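Quieting a Door Handle That Squeaks and Sags

I love this job. It takes less time than a pot of coffee, it costs next to nothing, and every person in the house notices by dinner! Lever handles get leaned on, yanked and hung with bags for years, so it's no wonder they start to droop and groan.

You'll need a small Phillips screwdriver, a set of hex keys, an old toothbrush, a rag and some dry graphite or PTFE spray. My hex keys are a beat-up Grunov set, and the 2 mm one does most of the work.

Start by wedging the door open. (Please do this. I once locked myself in a bathroom with the handle in my pocket.) Then look under the neck of the lever for a tiny set screw. If it just turns and turns, the threads are worn and you'll want a new screw. If it's snug, back it out a couple of turns and slide the lever off.

Now work the latch with your finger. It should snap back right away. If it's slow, the lever isn't your problem, the latch is, and you can take out the screws on the edge of the door and pull the whole case. 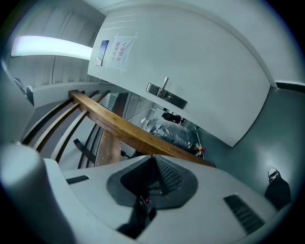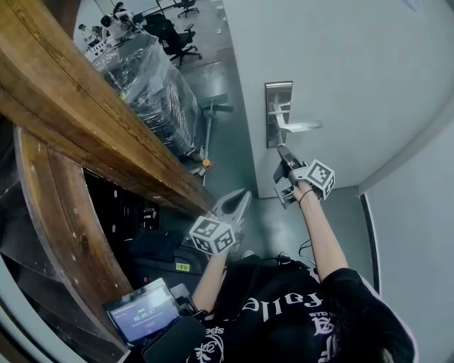

Brush out the old grease, especially around the spring. It goes gray and sticky and holds dust like you wouldn't believe. Wipe everything down, give the moving parts one short puff of spray, and work the latch back and forth until it feels smooth. Go easy! Extra spray just ends up on the carpet.

Put the case back with the slanted side of the latch facing the way the door closes, and leave the screws a little loose until the spindle slides through freely. Then tighten them by hand, going back and forth between top and bottom.

Slide the lever on, hold it level and tighten the set screw. Leszek Śliwiński, my old neighbor, taught me to wiggle the lever while I tighten, and it really does seat better that way.

Try it with the door open first, then closed. If the lever still sags, the return spring is tired and needs replacing. I did seven handles last December and only one needed a new spring.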